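Section 3: Settling In Your Brumar Bamboo Box

Okay, so it's out of the carton, you've peeled off the paper (Section 2, if you skipped ahead) and now you've got a bamboo box and you'd like to put things in it. Please give me one evening first! I'm Cathal Heffernan, I put these together at the Ukura shop, and most of the letters I get are about something that went wrong in the first couple of days.

This section covers both versions, the lidded one and the open one with a fixed rim. I'll say "top band" when I mean the strip along the upper edge, whichever kind you bought.

What you'll need

A soft cotton cloth, plus a second one for drying
A bowl of lukewarm water
Felt pads (the 17 mm ones in the little envelope)
Food-safe mineral oil, only if you're doing 3.3

3.1 Finding a spot

1. Pick a flat surface. A wooden table is fine, a stone counter is fine, and so is a shelf as long as it isn't bowed in the middle.

2. Set the box down and press gently on each corner of the top band, one after the other. If it rocks, turn the box a quarter turn and try again. Tables are less level than we think, and mine is a real offender.

3. Keep it at least a hand's width from the stove, the kettle, the toaster and any heating vent. Bamboo moves when it's heated on one side, and the panels are thin enough that you'll see it.

4. Keep it out of strong direct sun for the first season too. A bit of window light is lovely on it, but a box that bakes all afternoon will go pale on one face and stay honey-colored on the others.

5. Stick the felt pads on the underside, one at each corner, set in slightly from the edge so they don't show. Press each one down and count slowly to ten.

Note: If your table has an oil finish, wait until that finish is fully cured before you park a box on it. Felt soaks up oil and then hands it right back as a ring. I did this to a Bekismont side table I was very fond of and I'm still sore about it.

3.2 The first wipe

Bamboo dust is fine and clingy, and some always rides along inside the carton. You want it gone before anything else goes in.

1. Wipe the whole box with a dry cloth, inside and out. Follow the lines in the bamboo. On the front panel they run up and down, so you go up and down.

2. Dampen the cloth, wring it hard (harder than that!) and do the outside again.

3. Run a corner of the cloth along the seam under the top band. It's thin and it holds dust like you wouldn't believe. A fingernail behind the cloth helps; a knife does not.

4. Dry everything right away with the second cloth, and leave the box somewhere airy overnight. Lidded version: leave the lid off while it dries.

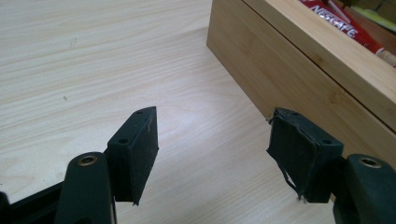 Top band and front panel, with the thin dark seam running between them.

That dark line is meant to be there. I get asked about it a lot, usually by people who are worried their box is splitting. The way to tell the difference is pretty simple: the seam is straight and runs along under the band, while a crack follows the bamboo lines and goes up and down the panel. If you find one of those, stop here and go to Section 6, where the return address is.

Color is the other big question. No two panels match, and you'll get tan next to honey on the same face. It evens out a little with age, but I wouldn't hold your breath — and I like it better mixed.

CAUTION: Never soak the box or put it in the dishwasher. Don't spray cleaner straight at it either. Spray the cloth.

3.3 Oiling (optional)

You can leave the box dry and it'll be perfectly happy. I oil mine in October, right before the heat comes on, and forget about it for the rest of the year.

1. Put a coin-sized puddle of mineral oil on a cloth. Cooking oil goes sticky and starts to smell, so leave the olive oil in the cupboard.

2. Rub it into the outside only, one face at a time, with the lines.

3. Stay off the seam. Oil that gets down in there creeps out again for days.

4. Wait about 20 minutes, then buff off whatever's still sitting on the surface.

5. Let the box rest on a rack or a couple of jar lids until it no longer feels slick. Don't stand it straight on a bare wooden table while it's freshly oiled, or you'll have the Bekismont problem in reverse.

CAUTION: Lay used oily cloths out flat to dry, away from heat. Don't ball them up in the trash.

3.4 If something feels off

The lid sticks (lidded version). Usually damp weather. Take it off, leave both parts out in a dry room for a day, then try again. Please don't sand it until you've tried that twice.

The box smells grassy. Normal on a new one. Leave it open and it fades.

A felt pad has slid. The underside was dusty. Peel it, wipe, let it dry and use one of the spares.

Fuzzy patch after wiping. The water raised the fibers. Once it's bone dry, go over it lightly with very fine sandpaper, along the lines, three or four strokes at most.

Spare pads and replacement lids are listed under part 403 in the Carroll catalog. Tell them which version you have, as the lids won't fit the open box.

Dividers are in Section 4.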